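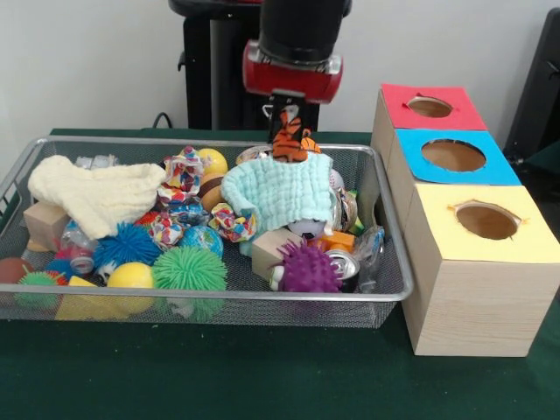 Why are things made of different stuff?

Because each thing has a different job. A cup has to hold water. A pillow has to be squashy. You couldn't swap them over and still get any sleep.

The proper word for stuff is MATERIAL. Wood is a material. So is glass, so is wool, so is metal. People sometimes say "material" when they mean cloth, but cloth is only one kind.

Quick go at it: find a spoon. What's it made of? Could be metal, wood or plastic. Same shape, same name, three materials. Now which one would you leave in a hot pan? Wood, probably. Heat moves along metal fast, so the handle of a metal one can burn your fingers. Ask a grown up before going near the cooker please.
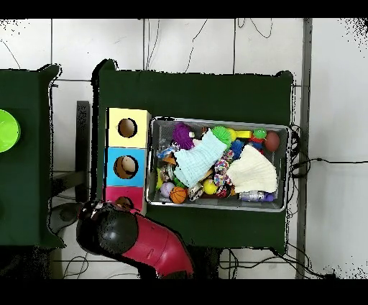 Then there's squashing. Squeeze a sponge, let go, it pops back. Squeeze clay and it stays squeezed. Stretchy things are the same sort of puzzle, an elastic band goes back but chewing gum doesnt.

Some words scientists use:
Rigid - won't bend easily
Flexible - bends
Absorbent - soaks up water
Transparent - you can see through it
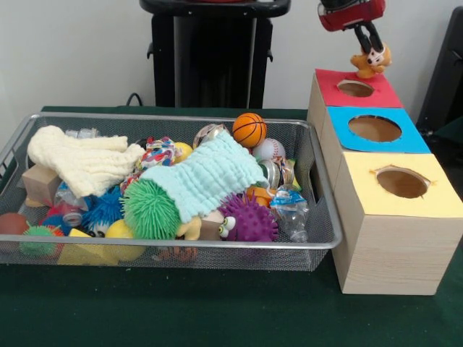 Róisín Lynch, Children's Science Writer, Clava Pages

Want to test absorbent? Get a kitchen towel, a bit of foil and an old sock. Measure 200 ml of water into a jug. Dip each one in for a count of 2, lift it out, and look how much water is left. Top it back up to 200 every time or it isn't fair. Foil does nothing. The sock is a suprise, try a thick one.

No jug? A mug with a pen line on it works fine.

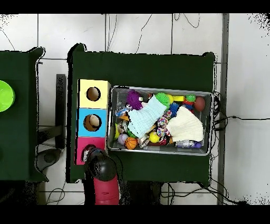

A wire basket of toys and three coloured boxes. How many materials can you name?

Next month: magnets, and which metals they don't stick to.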